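Home About People Methods Results Visit Contact

About the Etstead Bench Group

By Ona Ots
Page last revised in July

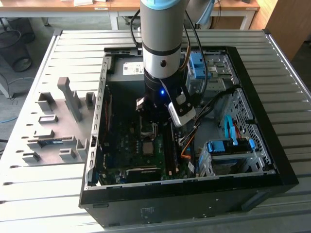 What we do

We check claims about robots that take apart and put together ordinary desktop computers. Most of our time goes to one job: a memory module, a slot, and an arm that has to bring the two together inside a case full of cables. It sounds small. A person who has done it twice can do it while talking. We have yet to meet a robot policy we would trust with it unwatched, including our own.

The group is part of the Ruvham technical school. Beatrice Nyaga runs the bench and I keep the records, and students join us by the term.

Why we started

A few years ago we read a lot of papers reporting that a learned policy could insert parts "reliably." We tried to repeat one of those results and could not. The authors were helpful and their code ran. The trouble was in what had been counted. Trials where the part was dropped on the way had been left out as "setup faults," and the case had been placed in the same spot every time. Once we put the drops back in and moved the case between trials, there was much less to write home about.

We don't think anyone was cheating. We think the habit of scoring only the last inch of a task is widespread, and that it makes the numbers hard to use.

The Fukum protocol

Our answer is a test procedure we call Fukum. The rules are dull on purpose. The tower goes on its side with the panel off, and its position changes between trials. Cables stay in the case, wherever they happen to fall. A trial begins when the arm starts to move and ends when the module is latched at both ends or the time runs out. Anything a person has to touch in between counts as a failure, and the person writes down what was touched.

We also keep the failures. Every one has a log entry and a cause, or the words "cause unknown," which we use more than we would like.

What we have found so far

Byun, our own policy, was trained on demonstrations by students steering the arm by hand. With the case held in one position it finished 85 percent of its trials. Under Fukum it finished 38 percent. Same arm, same weights, same computer. We publish both figures together and ask that they be quoted together. The first one tends to travel alone.

We can't yet say how much of the gap comes from the moved case and how much from the cables. Beatrice suspects the cables. I suspect the grasp, which goes slightly crooked at pickup and is never corrected. Neither of us has the data to settle it, and the sample is one model of tower in one room with one kind of memory. Please don't read it as a statement about robots in general.

What we don't do

We don't rank other labs' systems, and we don't lend our name to product launches. Two firms have asked. If you want your policy run under Fukum, we will run it, but the whole log goes back to you and the result goes on our Results page whichever way it comes out.

Getting in touch

Visitors are welcome most afternoons after 2 p.m. during term. Write to the bench first through the Contact page.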